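Home Forums Reviews Marketplace New Posts Log In

Flaller two-arm folding kit, worth the money?

murdo_m
Has anybody here put real hours on the Flaller? We're a small linen service, mostly towels and napkins, and Nastach has offered us the two-arm kit on a lease at 527 a month. The brochure promises "effortless folding." My current folding is also effortless, for me, as my sister-in-law does it.

glenys_e
We had one on trial through July. It folds. It folds the way my teenager does, slowly and with a lot of thought in between. Hand towels came out fine. Fitted sheets, please don't.

shearer_fan
What throughput did you get? The spec sheet says 155 pieces an hour.

glenys_e
I got 18 on a good hour. I believe the 155 is for a piece of cloth that's already folded.

Matvii S
That's unfair. The 155 is with the feeder, and the lease doesn't include the feeder. It's on page 11, in a footnote. Read the footnote.

glenys_e
I read the footnote. I also read the price of the feeder and had to sit down.

isla.kinnear
I'm with Matvii on this one. We run ours at Rosside and I like it. You do have to teach it each item, and the first couple of weeks are miserable, but after that I can be across the room doing invoices. If you bought it to beat a person on speed you bought the wrong thing. Murdo, what sizes are you folding?

murdo_m
Bath towels mostly, and napkins by the ton. Does it cope with thin stuff?

isla.kinnear
Thin is harder than thick. It likes to pick up two layers when you wanted one, or get one layer and drag the rest along for company. Slow down the grip step in the settings and it behaves much better. Default is too optimistic.

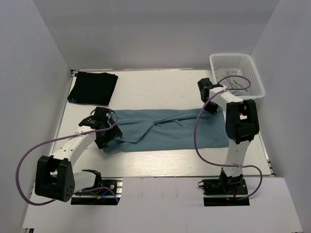 Also spend an afternoon on your cable routing before you blame the software. Mine had too much slack out of the install and I lost a morning to a "grip fault" that was a cable resting on the napkin. Nastach support was polite and wanted me to restart it.

Matvii S
They always want you to restart it.

fraser_lamont
Shearer has a single-arm unit for less. Just saying.

glenys_e
One arm. For folding. Good luck, Fraser.

fraser_lamont
I said it was less, I didn't say it was good.

murdo_m
OK, asking Nastach for a month's trial with the feeder thrown in. Will report back if they stop laughing.

Matvii S
Get the feeder part in writing.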